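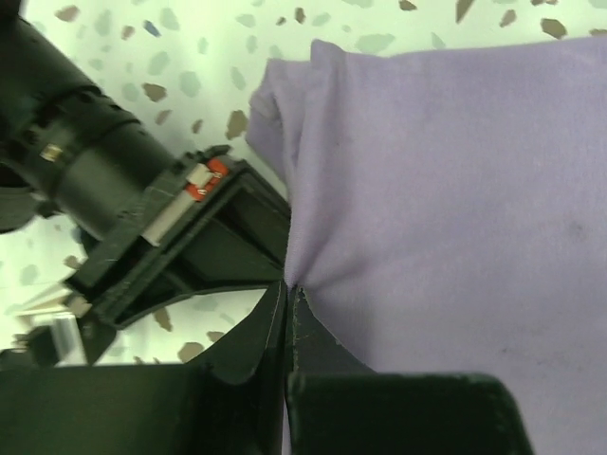

6 Oct 2020
Shared workshop, back bench
Folding arm, fingers and wrist

Writing this up the same evening for once, with tea, before I forget what I changed and have to work it out again from the bits of tape. Séverine asked me to put in more than "works better now," which I admit was the whole of my last entry, so she is getting her wish and then some.

First the state of things. The arm is back on the speckled countertop and clamped at the far corner, where it was before we moved it for the painting. I did try it on the wooden bench, since that one has the better lamp, but the bench gives a little whenever someone leans on it, and someone always leans on it. The countertop stays put. It does make life harder for the edge finder, because all those brown and gray chips look like something to a program that is hunting for the edge of a cloth. More on that further down.

The fingers are the second pair, the tapered ones. Régis printed them in black and we bolted them on after lunch. I was fond of the old wide ones, having drawn them myself on the train, and they were fine for sponges and for the foam blocks. On cloth they just pushed a wave along in front of them and then closed on air. With the narrow tips you can come down close to a fold, close up, and have a proper pinch of material between them. I ran them open and shut by hand for a good while before letting the motor have them, and there was one spot near full close where the right one dragged. A bit of fine sandpaper on the pivot side cured that. Please don't sand the tips themselves! The faces need what little bite they have.

Settings I ended the day on, so they are written somewhere other than my palm:

Approach height above the counter: 30 mm, then down slowly
Finger opening before the pinch: 10 mm
Closing force: 50 on the Troken board's scale (whatever that scale is, Pei-shan, if you know please tell me)
Pause after closing, before any lift: 4 seconds

The pause is far longer than it needs to be. I like it that way for now, it gives me time to look at the grip and get my hand to the stop button. We can shorten it when everyone trusts the thing a bit more, me included.

On the cloth. I have settled on the lavender piece from Inès's bag of remnants as the one we use for all the finger tests, and I would be grateful if it could stay in the drawer under the counter and not go off to polish anything. It's soft, with a slightly brushed feel, and it wrinkles in a way you can read: when the pinch is good you get creases fanning out from the tips, and when the fingers have only skimmed the top they hardly show. The white cotton we tried before was so crisp that it sprang back and told me very little. The thin stretchy one was the opposite, it went wherever it was pushed and stayed there looking sorry for itself.

I start each run with a corner turned back on itself, so there is a rounded double edge for the fingers to go in beside. It's cheating a little, as a real cloth out of a real laundry pile will not be so polite. But I'd like to get the pinch right on its own before adding the business of finding a good place to pinch, and Ekene agrees with me, or at any rate he nodded while eating.

What I saw over the afternoon, in the order I saw it:

The early tries were too low. The tips touched the counter before they closed, the whole wrist flexed up a hair, and then the close was crooked. I raised the bottom of the stroke by a sheet of card and it was a different machine. I want to make a proper stop for this, the card is just tucked in and will certainly go missing.

Once the height was right, the pinch itself was lovely. I pulled on the far side of the cloth by hand, gently, and it held. I pulled harder and it slid out bit by bit without snagging, which I was also pleased about, because the old fingers had a lip on them that caught threads.

Lifting is where it still goes wrong. With one layer in the grip the cloth comes up nicely. With two layers the outer one tends to lag and then peel away on the way up, and we arrive at the top holding half of what we meant to. I tried more force and it made no difference I could see, apart from the motor humming at me. My guess is that the faces are too smooth and the layers slip on each other. Ekene thinks the angle is the trouble and wants to tip the wrist over a little before closing. Both are easy to try, so we will try both, one at a time, and I will write down which one came first so that we don't argue about it later.

The edge finder I only played with at the end. It found the cloth every time, to be fair to it. It also found several chips in the countertop and was very sure about them. Pei-shan suggested laying down a plain mat, and I'm a bit stubborn about this, as I'd like the arm to live with the counter we have. Her second idea was better, I thought: take a picture of the bare surface at the start and ignore whatever was already there. She has offered to write that part and I said yes before she could finish the sentence.

Wrist notes. I went over the bolts on the open bracket before packing up, and they were all snug apart from the inner one on the finger side, which took a quarter turn. It's a fiddly one to reach and I ended up going in through the cutout with the short hex key. I've left the short key on the hook by the window with a loop of string on it. If you borrow it, put it back on the string, it's the only one we own that fits in there.

The cable from the Masson servo is still longer than I'd like. It behaved today, but I kept an eye on it whenever the wrist turned far to the left. Régis has clips coming from Pleltlow with his next order and says they are small enough. Until then please keep to the slower turn speed.

Séverine stopped by at the end and asked the very fair question of when it will fold a whole shirt for her. I told her October was optimistic. She said she hadn't mentioned which October. We then spent far too long at the counter folding the lavender cloth with two fingers each, one hand behind our backs, to see how we would do it ourselves, and I have to say it was the most useful part of the day. Neither of us lifts straight up. We both drag the cloth sideways a little first, so the lower layer gets pulled along with the top one and they settle together, and only then do we lift. The arm goes straight up like an elevator. I want to put a short sideways drag into the motion before doing anything at all to the finger faces, which I suppose moves Ekene's wrist angle to third place. Sorry, Ekene.

For next time:

Proper height stop to replace the card (me)
Sideways drag before the lift, slow, single layer first and then double
Wrist tipped, as per Ekene, with everything else left alone
Strip of thin rubber on the finger faces, if the other two don't do it. Inès thinks she has some left over from the Tukholm lamp job
Bare counter picture for the edge finder (Pei-shan)
Cable clips when they come (Régis)

The arm is parked and unplugged and the settings are saved on the workshop laptop in the folder called fingers2. The folder called fingers is the old wide pair, so don't load that one, it will close too far.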